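So Monday was the open day at Trirkstead, and I finally went! I've been meaning to go every February since we moved out here and something always came up. Doors opened at 10, I got there at twenty past, and the parking lot was already full, so I ended up by the feed store and walked back. Bring a coat if you go next year. The wind comes straight across that field.

You pay 2 dollars at the desk and get a paper map with 33 stops on it. I did 13. I started upstairs in the Gulirari wing, mostly offices with the doors propped open and people standing in them hoping you'd ask something. I asked one guy about his window plants and got a very good ten minutes on spider mites.

Then down the back stairs (steep! hold the rail) to the Niazi rooms, and that's where I lost most of the morning. I'd expected serious equipment and what got me was the stuff on the tables. Kitchen drawer things, grocery things, toys. I have that peeler, or one awfully close to it, white head and gray handle, and mine has been missing since Thanksgiving. And I want the red duck. It has angry little eyebrows! I've only ever owned the plain yellow kind and now they look half asleep to me.

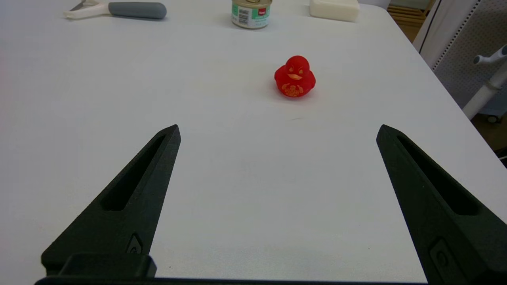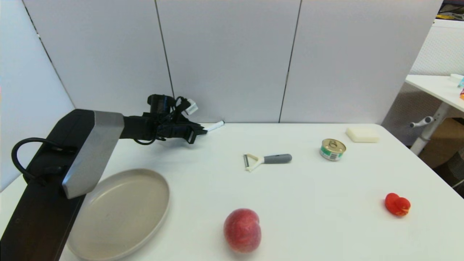

I got talking with a woman next to me about peelers, as you do. She's a straight peeler person and thinks the Y-shaped ones are for show-offs. I've been on the Y side for years, mainly for butternut squash, and we did not settle it. Her daughter wanted to know if a peach counts as something you peel. I say blanch it, her mom says eat it with the skin on and quit fussing.

Lunch was in the Florkurley hall across the courtyard. Chili or a cheese sandwich, coffee included. The chili was good but the line was long, and they told me they'd gone through roughly 180 bowls by one o'clock, so go early or be a sandwich person. There are more tables around the corner past the coat racks, which I found after eating standing up.

I tried for the afternoon talk but it was full, so I did the greenhouse instead and came home with a pot of mint I don't need. Missed the print shop completely. My sister's coming with me next time and she reads maps, so we might get through the whole ground floor.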